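Week 2 handout: Work surfaces, height and reach

Rough notes to go with the September lecture, slides go up later. Bring these to section.

Why we start with the table. Most complaints people bring to an ergonomics person are about the chair. Chair gets changed, complaint stays. Look at the surface first: height, depth, finish, what sits on it.

Height
- Elbow height is the reference. Measure standing, arms hanging, then bend to 90 degrees.
- Fine work (soldering, sewing, sorting small parts): a bit above the elbow, forearms supported.
- Light assembly: just below.
- Heavy work, pushing down: lower again, so body weight helps.
- Fixed tables fit the person they were bought for and hardly anyone else. Shim the table or give the person a platform. Both are cheap.

Reach
Three zones. Near zone = forearm sweeps with upper arm hanging. Middle zone = arm out, back still. Far zone = you lean. Anything used every minute or so belongs in the near zone. Anything in the far zone should be there becuase it's rarely touched.

Case from lecture: Hustitz packing line. Benches 700 mm deep, label printer at the back. Staff leaned for every single box, 1023 boxes on the shift we looked at. Printer moved to the side, leaning mostly stopped. Sore shoulders took longer, see reading.

Second case, Sustex. Same idea but the problem was a tray rim. Wrists bent over it all day. Lower rim fixed part of it, tilting the tray did the rest.

Surface finish
Glare matters more then people expect. Shiny top under a ceiling light = neck twisted to dodge the reflection. Matte is better. Pale surfaces make small dark parts easy to find, but show every mark. Mats: good for grip and noise, bad if the edge curls (trip for the sleeve). Wipe down, replace when worn.

For section
Measure one table you use daily. Height, depth, where your three most used things sit. Sketch it, roughly 115 words underneath. No essays pls.
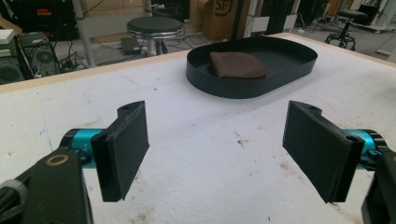
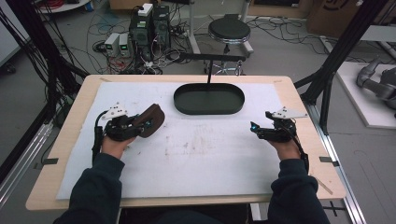
Notes by the Obi course team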